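Household Waste, Lecture 5: what people throw out and why

4 min read

Notes typed up fast, check against the slides. Reading is Hubáček ch. 9, the part on sorting at home.

Last time: tonnage, who hauls it, who pays. Today is the small stuff. Small bins matter more than you'd think. Bathroom, bedroom, desk. Most towns sort well in the kitchen and badly everywhere else.

Meltthorpe survey (Pandey). 423 households, one week each, September. Bags opened and sorted by hand. Main finding: kitchen bins mostly right, small bins mostly mixed. Paper, film, textiles, all in together. Once tissue is in there the paper is lost, mills won't take it.

Key terms
- residual: what's left after sorting
- contamination: wrong item in a stream, by weight NOT by count
- capture rate: share of a material that ends up in the right bin

Capture rate is on the exam. Learn the formula, dont just memorize the Meltthorpe numbers.
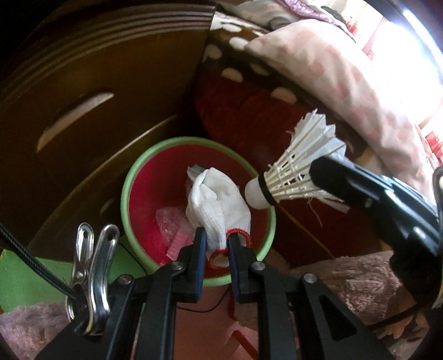

Fig. 2. Mixed contents of a small wastebasket: knitted glove, clear plastic bag, tissue.

Textiles are the hard one. Knits with more than one fiber are slow to seperate and worth little. Ellevstead tried a curbside textile bag, about 1091 homes signed up, then dropped it. Cost per ton too high. Compare Juška, drop-off points only, cheaper but people have to walk there. Which would you pick for a town with no bus? Come ready to argue.

Film plastic: light, so it barely shows up by weight. By volume its a big deal. Always ask which one a report is using.

For next time: sort your own small bin for 5 days, weigh each pile, one page max. Kitchen scale is fine.

Shares: 9
Comments (5)

Related
Lecture 4: Who pays for pickup
Lecture 6: Landfill gas, the basics
Reading guide: Hubáček ch. 9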